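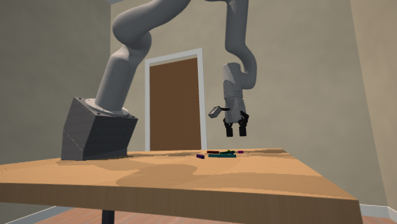

Section 3. Placing the lamps and adjusting the light

Read this section after you have finished the assembly of both lamp heads. It applies to the Jonament two-head work light, with wall rail or with table clamp. If you bought the set with the Fagerlund floor stand, the steps are the same, but the height is set at the stand and you can skip step 4.

Before you begin

You need the hex key from the small bag, a pencil and a tape measure. The power cable is 287 cm long. Please check that it reaches the outlet without tension, and do not use an extension cord that lies under a carpet.

CAUTION: The lamp heads become hot in use. Switch off and wait until they are cool before you turn a head by its metal ring.

3.1 Mounting position

1. Sit or stand in the position where you will work. Mark with the pencil the middle of the area where your hands will be.

2. Hold the rail against the wall behind this mark. The rail is 356 mm long and its middle has a small notch. Put the notch in one line with your pencil mark.

3. Screw the rail to the wall. The supplied plugs are for brick and concrete only. For drywall, ask in your hardware store for suitable anchors.

4. Hang both heads on the rail and push them to the outer ends. Tighten the knobs by hand. You should not need a tool for it.

5. Lead the cable through the two clips and leave a little loop below the rail, so that the heads can move freely.

Note: With the table clamp, steps 2 and 3 are not needed. The clamp must not be fastened on glass.

3.2 Finding the direction of the light

Most users place the main head too low. The light then comes nearly flat over the table, and every pencil throws a long shadow over the work.

1. Switch on only the main head, at full power.

2. Put a few small items on the table, preferably with flat sides. Erasers or toy blocks are good for this.

3. Look at the top and at the sides of each item, from your normal working position.

4. Move the head up in small steps until you can see all the sides you need.

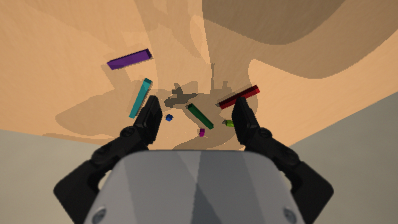
The side of an object which is turned away from the lamp always appears darker, also when the paint is the same everywhere. How strong the difference is depends on the height of the lamp and on how much light comes back from the walls. Look at the purple block farthest up on the left: the upper face is a medium purple, but the end face at the right is much darker. The tabletop also changes from a warm peach orange in the light to brown in the shade. For writing this is no problem. For matching paint or thread it is a serious one, and you should compare the colors only on faces that look toward the light.

3.3 Adding the second head

1. Leave the main head as it is. Switch on the second head at the lowest level.

2. Turn it to the opposite side of the work area and raise the level slowly — the dark sides will become lighter.

3. Stop when the second head begins to make clear shadows of its own. Go one level back.

4. If the shadows are still hard at the edge, push the white diffuser onto the head until it clicks.

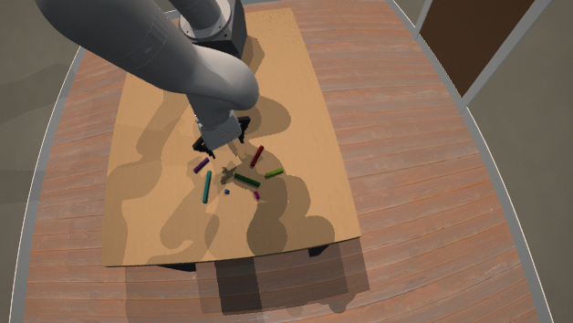
Figure 3. Overlapping shadows with soft edges on a light tan wooden table.

Note: Where several shadows meet, the surface is darker than under one shadow alone. Try to keep such a place away from the area where you read small text.

CAUTION: Never cover a head with paper or cloth to make the light softer. Use only the diffuser from Isodetti, part number 182.

3.4 Saving the setting

Hold the round button for 3 seconds until the ring blinks. The levels of both heads are now stored — also when the plug is pulled out. The angle of the heads is not stored, so it is useful to make a small pencil line on each knob.

If the ring does not blink, see Section 5, Faults.

Text: Sevim Tekin, Stutdale. Revised September 29, 2023.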